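Imprimir esta página
Enviar por correo electrónico
Última actualización: Apr 29, 2025

Automatización y trabajo en planta
Apuntes de la sesión 5 — El puesto de preparación de bandejas
Docente: Larysa Stasiv

Estos apuntes acompañan la clase y no la sustituyen. Seguimos con el caso de la empresa Brostomero, taller de Ronitz, que ya vimos en la parte de costos. Hoy dejamos los costos y hablamos de las personas que ocupan el puesto. 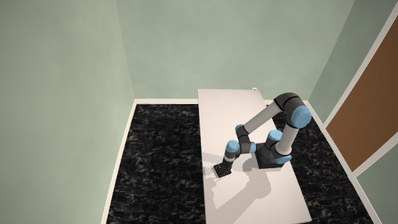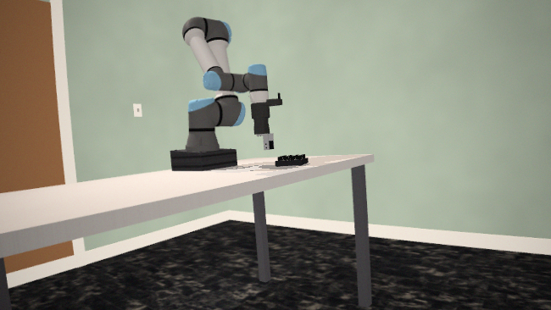 Simulación del puesto: brazo montado sobre la mesa de trabajo, en dos vistas.

1. El puesto antes del cambio

En el taller trabajan 64 personas. En el puesto de preparación había dos por turno. Su tarea era tomar piezas pequeñas, colocarlas en una bandeja y pasarla a la estación siguiente. En un turno normal se preparaban 119 bandejas. Es un trabajo fácil de explicar y difícil de soportar muchas horas: la espalda inclinada, la muñeca siempre con el mismo giro y la vista muy cerca de la mesa.

Halyna Kravchuk estuvo seis años en este puesto. En la entrevista que leímos en clase cuenta que lo más pesado para ella era no poder levantar los ojos. También dice otra cosa, que pido no olvidar: durante el trabajo se conversaba, y en esa conversación se aprendía qué lotes venían mal.

2. Lo que se decide en la simulación

La empresa preparó el puesto primero en simulación, en el mes de diciembre. En esta etapa se deciden cosas que parecen solamente técnicas:

— en qué punto de la mesa se fija la base del brazo;
— hasta dónde llega el brazo y qué parte de la mesa queda para las manos de una persona;
— a qué altura pasa la herramienta cuando no está tomando nada;
— por qué lado entra el operador si debe corregir algo.

Cada una de estas decisiones es también una decisión sobre el cuerpo del trabajador. Si la base se mueve veinte centímetros, alguien tendrá que dar la vuelta a la mesa muchas veces al día. En Brostomero los operadores vieron la simulación cuando la distribución ya estaba cerrada. Yaroslav Didenko, delegado del turno de tarde, pidió por escrito cambiar el lado de acceso. Se aceptó, pero con cinco semanas de retraso y con un gasto adicional de 2,000 euros.

3. Qué cambia para las personas

a) La tarea. El operador ya no coloca las piezas: alimenta, vigila y resuelve paradas. El esfuerzo físico baja. La atención, en cambio, se hace más irregular, con ratos largos de espera y momentos de mucha prisa.

b) El conocimiento. Antes, un lote defectuoso se notaba en los dedos. Ahora se nota por las paradas, es decir, más tarde. Volodymyr Vakulenko, jefe de mantenimiento, propuso que el operador anote cada parada con sus propias palabras y no solo con un código.

c) La categoría. Aquí hubo conflicto. La empresa ofreció un curso de 112 horas, pero el curso no llevaba a un cambio de categoría salarial. Tres personas no quisieron empezarlo.

d) La compañía. Queda una persona por turno en el puesto. Este punto no aparece en ningún documento de la empresa.

4. Para la próxima sesión

Leer el capítulo de Leandro Toledo sobre los puestos compartidos (copia en la secretaría). Traer una página escrita, a mano o impresa, sobre un puesto que ustedes conozcan: qué parte se podría automatizar, quién lo decidiría y en qué momento se preguntaría a quien lo ocupa. El informe Gekmont es lectura voluntaria; las tablas del anexo tienen erratas, usen la segunda edición.

Imprimir | Enviar por correo electrónico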